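Setiawan 491 built-in dishwasher: upper rack and cutlery tray after a month of use
By Marlina Harahap
2026-01-21

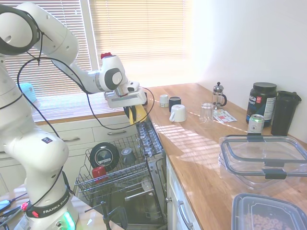
Upper rack pulled out with a mug and a round black lid in it, cutlery tray along the right edge.

We use cookies to improve your visit. Accept all | Manage settings

The Setiawan 491 went into my kitchen in December, between white base cabinets and a butcher-block counter. It replaced a Dostis that had run for nine years. I have put over 192 loads' worth of notes from both machines side by side, and the comments below cover loading only.

Upper rack. Plain wire, full extension, no sag at the front when loaded with stoneware. The tines are fixed. Mugs stand steady, but a wide pan lid takes the space of four mugs and has to be leaned. Small items can be tucked along the front of the rack, where they stay put if the rack is not slammed.

Cutlery tray. It costs some height above the upper rack. Tall glasses fit only at an angle. The glass beaker of my French press goes below – the plunger I wash by hand.

Lower rack. Serving dishes lean well at the back. Check that the spray arm turns freely before closing the door; a long handle will block it. The Skonatberg I tested earlier had more clearance.

Door. It folds down flat and holds its position when open. The hinge is stiff, and Irfan Teoh, who fitted the machine, set the spring tension one notch lower. It is better now, though still heavier than the Dostis.

Drying. Ceramics come out dry. Plastic does not, and mug bases hold a little water – tip them before unloading.

Rating: 4 out of 5. One point off for the fixed tines.

9 comments | Share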